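Journal de service – Résidence Demmont
22 février 2026

La première phase d'introduction des appareils automatisés Jullden s'est achevée dans l'aile donnant sur la cour. Je consigne ici l'état des choses tel qu'il se présente du point de vue de l'encadrement, le rapport destiné à la direction de Gruria devant suivre une autre forme.

La tâche retenue pour commencer est modeste : le rangement des chaussures à l'entrée des pièces et le dégagement du sol avant nettoyage. Elle revenait jusqu'en décembre aux agents de l'équipe du matin, qui l'effectuaient sans qu'elle figure sur aucune fiche de poste. Il a donc fallu la décrire par écrit, et cette rédaction a pris plus de temps que l'installation du matériel.

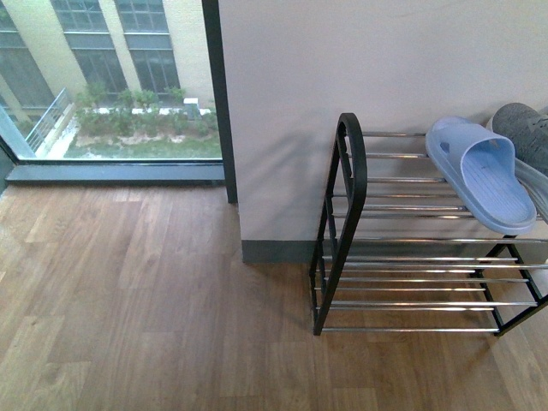 L'équipe a demandé que la consigne distingue ce que l'appareil peut déplacer de ce qu'il doit laisser en place. La demande a été acceptée. Les effets personnels des résidents restent sous la responsabilité d'un agent, y compris lorsque le déplacement est confié à la machine. Deux agents ont fait valoir que surveiller un rangement fatigue autrement que de ranger soi-même – l'attention ne se relâche pas, alors que le corps reste immobile. Le point est inscrit à l'ordre du jour de la prochaine réunion d'équipe.

Les plannings ont été modifiés en conséquence. Sur les 273 heures mensuelles consacrées auparavant à la préparation des sols, 171 demeurent affectées à des agents, sous forme de contrôle et de reprise. Le solde va à l'accompagnement des résidents, conformément à l'engagement pris en décembre. Aucun poste n'est supprimé pendant la phase d'essai. Plusieurs collègues souhaitent que cette garantie soit prolongée par écrit ; j'ai transmis, sans réponse à ce jour.

Reste la question des surfaces. Les sols brillants, en plein soleil, figurent parmi les situations que Negash, chargé de la maintenance, nous invite à signaler séparément. Les agents connaissent les heures où la lumière entre de face et proposent de décaler les passages plutôt que de baisser les stores.

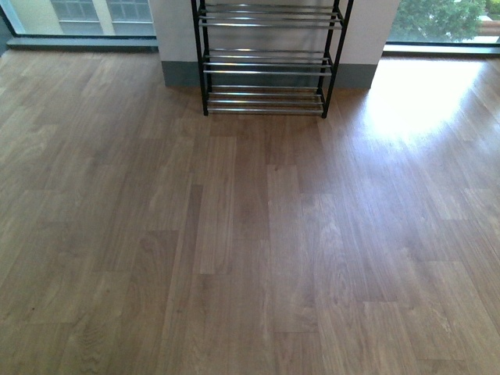

Crédit photo : Résidence Demmont, service intérieur

Le budget de formation s'élève à 2000 euros pour l'aile concernée. J'avais sollicité 2700 euros, afin d'inclure l'équipe de nuit. Celle-ci sera donc formée par les collègues du matin, sur le temps de transmission, solution que je ne tiens pas pour satisfaisante et que j'ai signalée comme telle.

À faire : mise à jour de la fiche de poste, affichage de la procédure d'arrêt dans le local du personnel, relance de Negash au sujet du registre des interventions.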